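Farura releases version 2 of its motion planner for two-arm workcells

1/30/19

Farura has released version 2 of its motion planning software for robot cells with two arms sharing one table. The update is available now to existing license holders, and a version for new customers follows in February.

The main change is in how the planner handles contact. Earlier releases treated every object on the table as something to avoid until the gripper closed. The new one lets a finger touch an object on purpose and keeps planning from there, which the company says helps with thin items that stand close together, such as plates in a rack.

Both arms are now planned as one system. In the old software the second arm waited for the first to clear a shared zone – a simple rule, but a slow one. Farura says a new plan for both arms takes 80 milliseconds on the controller it ships with, and that replanning can happen while the arms are moving.

The perception side comes from Dimov, which supplies the module that estimates the position and tilt of each object. Kanaujia, an integrator based in Piltutden, tested the package before release. It ran 992 trials with household items and reported 27 in which the planner stopped and asked for an operator. Most of those stops came from poor depth readings on shiny surfaces, according to the release notes.

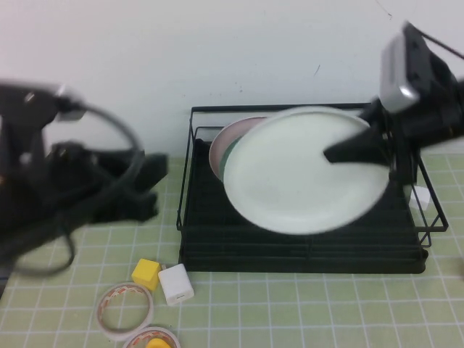

Two robot arms at work by a dish rack, with one gripper touching a pale green plate.

Cell files from version 1 can be opened in the new release, but shared zones have to be removed by hand first. A conversion script is planned. Support for version 1 continues through the end of the year.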